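Comparing Two Camera Units for the Outdoor Delivery Robot

Posted in: Field Notes, Cameras
Filed under mobile platforms, controllers

The purpose of this post is to record the results of the camera comparison carried out in June on the Montoya wheeled platform. Several readers wrote after the previous entry to ask which unit would be kept. The decision has been made, and the reasons are set out in the order in which the work was done.

Two units were under review. The first was the Livix, a fixed-focus camera with a wide lens and a small sealed housing. The second was the Allell, which is heavier, costs more and offers a narrower view with adjustable focus. Both were connected to the same Zonport controller, using the same cable and the same firmware. The arm was removed from the platform for the entire comparison so that its weight would not affect the results.

Indoor work came first. On the bench, both cameras were pointed at a printed target and left running while the controller logged dropped frames. The Allell gave the sharper picture at every distance tested. The Livix was softer, particularly toward the corners, and its focus could not be corrected without opening the housing. On the evidence of the bench alone, the Allell would have been selected.

Outdoor work changed that view. The controller does not require a sharp picture in order to steer. It requires a picture that arrives on time and that contains enough ground, edges and upright objects to plan a path. A plaza is a useful place to examine this, as long stretches of plain concrete give the planner very little to hold on to, while steps and bollards must be found early and treated with respect.

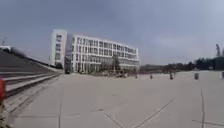
Does a soft picture prevent the controller from finding a safe path?

Softness alone has little effect, provided that the exposure is steady and the large edges remain clear. The planner works on a reduced copy of each picture, and most of the fine detail is discarded before any decision is made. Late or missing pictures are a far more serious matter.

The row of bollards on the far side of the paving and the broad gray steps on the left are both easy to make out in a picture that is slightly blurred. The windows of the white building have lost their finer detail, and the trees at its base have no separate leaves, but neither is of any interest to a delivery robot. The joints in the concrete are a different concern. A long dark seam can resemble a curb to a simple edge finder, and the threshold in the Zonport settings had to be raised before the planner would consistently ignore such lines.

The log for the Livix contained 955 pictures from the main outdoor run, of which 8 arrived late. None of the late pictures fell next to one another, and the platform continued without stopping. The Allell was given the same route. Its pictures were larger, and the controller fell behind on three occasions long enough to bring the platform to a safety stop. Lowering the resolution removed the stops, although it also removed most of the advantage for which the Allell had been purchased.

Mounting was the other point of difference. The Livix is held by two screws and keeps its angle. The Allell bracket required tightening after travel over rough paving, and a change in angle too small to notice by eye was enough to disturb the ground estimate. A stiffer bracket has been ordered from the supplier. The delivery estimate is some 50 days, and the bracket will be reviewed separately when it arrives.

The Livix will therefore remain on the platform for driving. The Allell will be moved to the arm, where the working distance is short, the platform is stationary and adjustable focus is of real value. Owners of an older Zonport controller should note that the two cameras cannot share one power line, as the controller will restart when both begin streaming together. Separate lines are required, and the manual does not mention this.

Testing under low sun has not yet been completed. An attempt on Thursday evening was abandoned when the controller battery would not hold a charge, and a replacement is now being fitted. Results for glare and long shadows will be added to this page once the run has been repeated with both units.

Settings used for the Livix: automatic exposure on, automatic white balance off, edge threshold one step above the default.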